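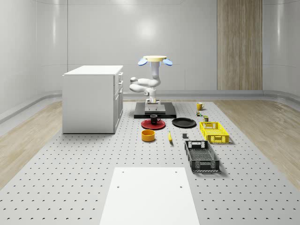
Can a robot clear a table yet, or am I dreaming?

4 min read

Ingeborg Eichhorn
15 October 2020

So I run the kitchen side of a small community hall in Restville and I do most of the clearing up myself. After our July supper I had 137 mugs to deal with (I know the number because I had to sign for them, they were on loan) and my wrists have been complaining ever since. My nephew keeps telling me robots do this now. He says you can buy an arm, bolt it to a counter, and it'll pick up the plates and mugs and put them in a crate for you.

I have a dishwasher, I'm fine with the washing part. What I want is the bit before that, where stuff is all over the table and somebody has to pick it up, tip the dregs out, and sort it. Plates in one crate, mugs in another, leftover fruit back in the bowl. Is there anything a normal person can buy that does this? I'd go up to a decent used-car price if it really worked. I looked at the Fröhlich website and it's all welding and boxes.

Also, would it matter if the table isn't the same every time? Ours never is!

tallpaul_nolham

No. Get a bus cart.

greasetrap_dee

OK, longer answer, because I've spent a silly amount of my free time on this. I work maintenance in a shop over in Nolham, and we have two arms that load parts all day long and they're great at it. But those parts come in on a tray, same spot, same way up. Your table is the opposite of that, and yes, it matters a lot that it's different every time. That's pretty much the whole problem.

I mess around with simulated arms at home (much cheaper when you drop something) and the setups people practice on look an awful lot like your supper table, minus the gravy. Couple of plates, some mugs, a bowl, a banana, crates off to the side. 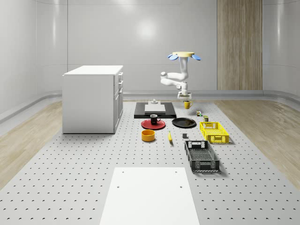

Simulated arm with its gripper down near the yellow mug. The black mug is over on the red plate.

Take that black mug. To you it's one grab. The machine has to work out where the mug stops and the plate starts, which way the handle points, and how to close its fingers on it without dragging the plate along. Shiny black plates are a pain too, at least with the cheap depth camera I've got, which sees a hole where the plate should be. Bananas I've had more luck with than I expected, they're easy to grip if you come at them across the middle.

I kept a log last winter of my own little mug-into-crate program. 721 tries, all simulated. When the mug was standing up by itself it did pretty well. Put it on a plate or turn the handle toward something else and it went downhill fast, and I wouldn't let it near anybody's borrowed china. And none of those mugs had coffee in them! Tipping out dregs is a whole other job that I haven't even tried.

So for your hall: nothing I'd spend used-car money on. You'd be paying for the arm, the gripper, some kind of guard so people can't walk into it, and then somebody like me to come over every time it sulks. If your wrists are the trouble, look at wide-handled crates and have folks scrape their own plate at a hatch. We did that in our break room and it took maybe a week of nagging.

okham_ray

Disagree a bit with Dee. My brother-in-law's place in Okham has a machine that stacks trays coming off a belt and it's been running fine. Trays not mugs, though, and somebody still has to put them on the belt. Maybe ask again in 10 years lol

Ingeborg Eichhorn

Thank you all, even Paul. The scrape-it-yourself hatch I can do, we already have a window into the kitchen with a shelf under it. Dee, when you say wide-handled crates, do you mean the plastic kind with the slots in the ends? Ours have those and they cut into my fingers something awful when they're full.

greasetrap_dee

Yep, those, but wrap the slots with bike handlebar tape. And only fill them halfway.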